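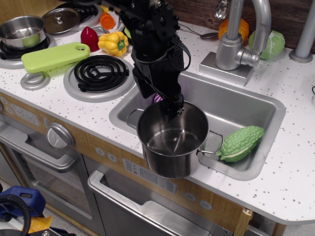 Srisuk Home Cooking Club, Recipe Archive Team

Srisuk Recipe Cards, version 2
Last updated 15 June 2020

Welcome, and thank you for taking an interest in our cards! This file goes with the second release of the Srisuk collection, a set of 2149 typed-up recipes that our members and their relatives wrote by hand over a good many years, on index cards, on the backs of calendars, in school notebooks and (in one much-loved case) on the inside of a rice sack. We'd like you to cook from them first of all, but if you'd rather search them, sort them or study how people write down dinner, you're every bit as welcome.

What you get

recipes.csv has one row per recipe, with the title, the writer's initials, the language of the original, the ingredients and the steps.
ingredients.csv has one row per ingredient per recipe, with the wording on the card in one column and our tidied name in the next.
notes.csv holds everything written in the margins. Please don't skip it. Half the good advice is in there, along with a couple of quarrels over fish sauce.

How the cards were typed

Buppha Chuensuk and Keyvan Najafi did most of the typing, with Apinya Jaidee reading the Thai cards aloud when the handwriting got difficult. We kept the original spelling in the steps, even where a word is plainly wrong, and marked anything we couldn't read with [?]. Amounts are left just as they were given, so you'll meet "a lucky handful" and "enough" alongside cups and grams. We did think hard about converting them all and decided we'd only be making up numbers.

After the typing was finished, Theerawat Intarasuk picked 100 recipes and compared each one with its card, line by line. He found mistakes in 2 of them, both in the cooking times, and both are fixed in this version.

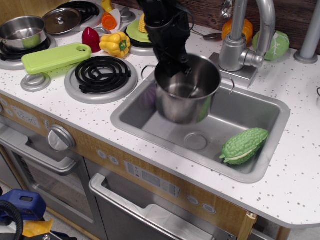
Ingredient names were the part that kept us up at night, and we argued over them far longer than we argued over any recipe. There are 155 names in the tidied list, and some of those stand in for a whole crowd of spellings. Take bitter melon, green and bumpy like the toy one in the sink there: our cards call it bitter gourd, mara, karela and, on one card from Jaruwan Kaewsai's aunt, simply "the ugly cucumber." All of them are "bitter melon" in the tidied column, and the aunt's wording is safe and sound in the column beside it.

Things to watch out for

Soups and curries take up a big share of the collection and baking hardly appears, so please don't treat this as a picture of what everybody in the neighborhood eats. Several dishes turn up more than once under different writers, and we left every copy in. Serving sizes are missing from most of the older cards. None of the recipes have been checked for allergens, and the canning and pickling ones should be compared with up-to-date safety advice before you try them.

Using and sharing

You may copy, cook, print and change anything in these files for non-commercial use. Please keep the writers' initials with their recipes, and mention the Srisuk Recipe Cards somewhere your readers will see it.

Corrections

If you spot a mistake, send the recipe title and the line to Jaruwan at the archive desk. The next round of fixes goes in during September, and scans of cards we haven't seen before are very welcome too, stains and all.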